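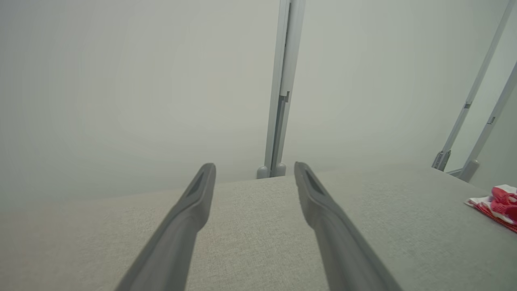 Paewai Laundry Room: Common Questions

Can I sort clothes on the gray fabric surface?
Yes, as long as everything is dry. Damp items go on the rack.

Do I have to separate reds?
For the first few washes, yes. Red terry cloth sheds color and lint, and white trim picks up both. Wash cold -- never with sheets. 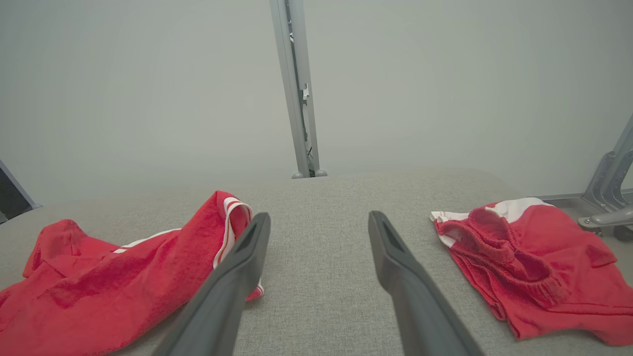
Red items with white trim, before folding.

How should I fold a towel with a striped border?
Lay it flat, bring the long sides to the middle, then fold in half twice with the stripe facing out.

What about pieces with a stretchy waistband?
Smooth the waistband first and fold the rest under it. Don't hang them by the elastic.

Where do finished loads go?
Shelf 2, in a bag marked with your unit number. Units 101 to 278 share the same shelf.

I found something that isn't mine.
Leave it folded at the end of the shelf. Audrey-Anne Lapointe clears unclaimed items at the end of May.

Which detergent can I use?
Any liquid. Powder clogs the Brekus washers.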